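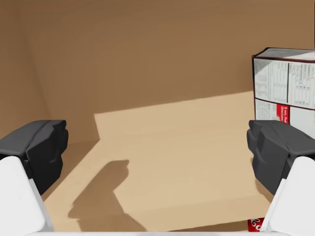 Shelf cell in the sim, finger offsets and light, 8/29/22

Good day on the Vustura cell. Picked up where the last entry stopped: both arms load, both grippers open to the full stroke, and the left arm no longer twitches when the scene resets. That twitch was mine. The home pose in the config had the wrist joint a hair past its limit, so the solver shoved it back on the first step. Moved the home pose inside the limit and it sits like a rock now.

Main job was the fingertips. The collision shapes had been left over from the old Stunier fingers, which are plain blocks, while the tips we draw are the faceted ones with the step on the inner side. So the contact was happening in thin air next to the tip — you could see daylight between finger and box and the force readout would already be climbing. Rebuilt the shapes from the new mesh, split at the step, 8 convex pieces per finger. I was ready for it to crawl, but it runs at 1000 Hz physics and keeps up fine. Very pleased with that!

Order that worked, for whoever does the other cell:

Load the arms with no products in the scene and open both grippers.
Turn on the collision overlay and check the tip from the wrist view first, then from the head view.
Close with nothing between the fingers. The tips should meet flat along the inner faces.
Only then load the shelf and the groceries.

I did it backwards the first time and spent most of the morning blaming the carton.

Second job, the can. The SPAM can is a good test piece for the wrist view because of the rounded corners and the rim that sticks out past the body. Its shape was a plain box before, so a finger coming in near a corner touched early. Swapped in a rounded body with a separate lip at the top. For the approach, note that the can isn't centered between the fingers, it's a lot closer to the left one, so shift the wrist over before closing or the left tip will push it along the shelf.

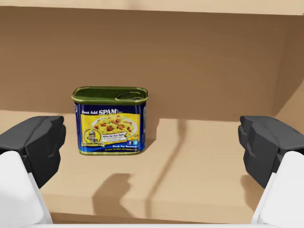 Remedios Dagdag thinks the lip should go back to being part of the body, one shape, and that I'll regret the extra contact pair once both arms are working the same shelf. She may be right. Her point was that the Wuvel cell got jittery for the same reason, and that the cure there was fewer shapes and a softer contact. I'd like to keep the lip until we have a long run to look at. We agreed on 3000 resets overnight with the lip and the same again without, same seed, and then we compare.

Light next. The sun direction was still being drawn at random on every reset, which is great for training and awful for setup, as the finger shadows land somewhere new each time and I can't tell a bad offset from a moved shadow. Pinned it for now with the flag on line 539 of the scene file. PUT IT BACK before handing the cell over.

With the light pinned I went up to the head view and set the shelf height by eye against the fingers. Jell-O box on the middle shelf, the can and the other box down below, fingers from both arms along the bottom edge.
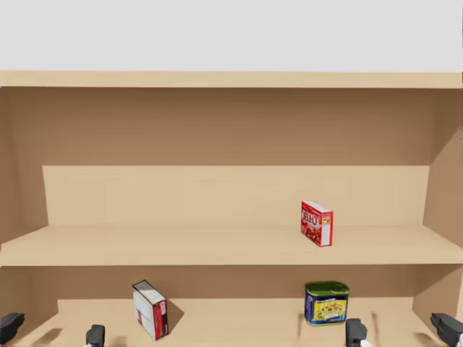
Shelf height ended up a touch lower than in the Sarmiento file, and both arms can now reach the lower compartment without the elbow folding. The middle shelf I'm less sure of. The right arm gets there, but the wrist comes in steep and the housing could brush the front edge of the board on the way out. Haven't checked that slowly yet.

Still open:
Middle shelf exit path, right arm, at quarter speed.
Friction on the cartons, still the default value.
Left gripper reports closed slightly before the right one on the same command. Might be the log, might be the joint damping.
Save the rebuilt finger shapes under a new name so the Stunier ones don't get overwritten.

Overnight run is queued, lip version first.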